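Norno Shared Workshop
Hand-Held Gripper Build: Minutes, May 5, 2019
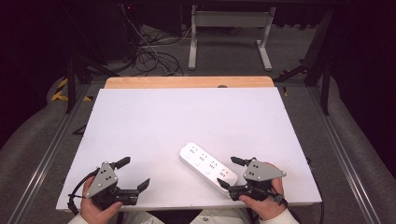
Present: Kamrul Thambiah (chair), Gwendolyn Oyelaran, Tavion Lindgren, Trinity Halvorsen (minutes)
Apologies: Reginald Calloway

1. Minutes of the previous meeting
Accepted with one correction. The cable order was placed by Oyelaran, not Lindgren.

2. Grippers
Lindgren reported that the 2 units now share one firmware version. Trigger response on the left unit remains slower than on the right. He suspects the return spring and will swap it before changing any code. The screws on the side plates are to be checked with the driver, by hand, at the start of each session. Thread lock was proposed and deferred.

3. Work surface
The white board stays. Oyelaran asked that no tape or marker be used on it. Thambiah noted that glossy white items on a white board, the power strip in particular, will be hard for the vision script to separate. Agreed to keep the power strip in the object set and log failures separately.

4. Cables
Strain relief at the back of each gripper is still outstanding. Slack on the floor to be tied up and kept clear of chair legs. Halvorsen to print clips.

5. Recording
Target is 2,000 clips by September. Over 400 are saved. File names must carry the object and the operator's initials. Clips without both will not be counted.

6. Budget
The Closta quote for replacement fingers was judged too high. Calloway to ask Abernathy for a price on the same part.

Actions
Lindgren: spring, left unit
Halvorsen: cable clips
Calloway: finger quote
Thambiah: separate failure log

Meeting closed. Next date to be set by email.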